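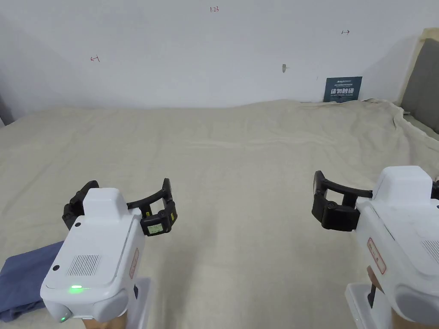 The Plolon fitted sheet is sold in one depth only, for mattresses up to 30 cm. Elastic runs the full perimeter, where the older Rukow had it at the corners alone. I washed mine at 40 degrees, line dried it and measured again: length down from 193 cm to 190, width unchanged. Seams are overlocked and there were three loose threads, all at the foot end. 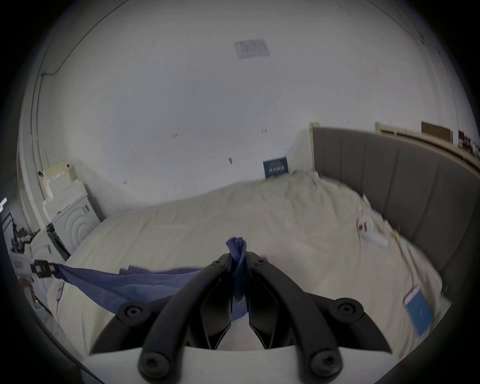
Fit after washing is tight but workable on a 25 cm mattress. The corners have not ridden up since October. The cloth creases readily and wants ironing if you mind that. The care label is sewn into a side seam and scratches, so unpick it. Four out of five.

Hòa Tạ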